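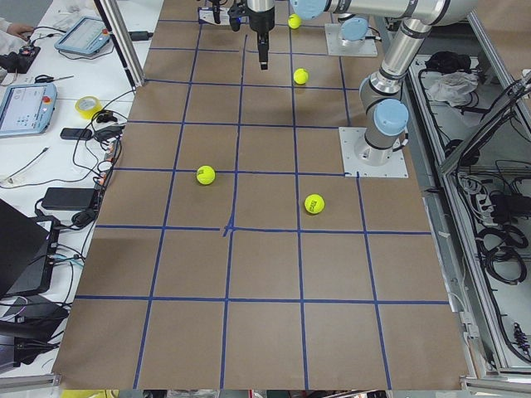 According to Jeanie Geddes, the felt of a tennis ball matters as much as its rubber, and any account of the ball that begins with the core has started in the wrong place. Most technical summaries nonetheless begin with the core.

Construction

A tennis ball is a hollow rubber sphere covered in felt. The core is moulded as two half-shells, which are coated with adhesive at the rim and pressed together under heat. In a pressurised ball the join is made in a chamber of compressed air, so that the internal pressure stays above that of the surrounding atmosphere. Pressureless balls have a thicker wall and rely on the rubber alone for their bounce.

The felt is a blend of wool and nylon woven onto a cotton backing. Two dumb-bell-shaped panels are cut for each ball, their edges dipped in adhesive, and the panels laid so that they meet in a single curved seam. Steaming then raises the nap.

Colour

White and black balls were usual until the 1970s. Fluorescent yellow, entered in the rules as optic yellow, was adopted after trials suggested that it was easier to follow on colour television. Wimbledon kept white balls until 1986.

Loss of pressure

Rubber is slightly permeable, and a pressurised ball begins to soften once its can is opened. Club players commonly replace balls after a few sets – earlier on abrasive hard courts, where the nap also wears quickly. In a survey of 664 used balls collected from courts at Plondora, Skye Pringle recorded 135 that still met the club's own rebound standard. Storage in a pressurised tube slows the loss but does not repair worn felt.

Disposal

Used balls are difficult to recycle, as the felt is bonded firmly to the core. Shredded material has been used in court underlay and playground surfacing. Whole balls are often passed on to kennels and schools, where they are fitted to chair legs to reduce noise.

See also: Real tennis; Coefficient of restitution; Vulcanisation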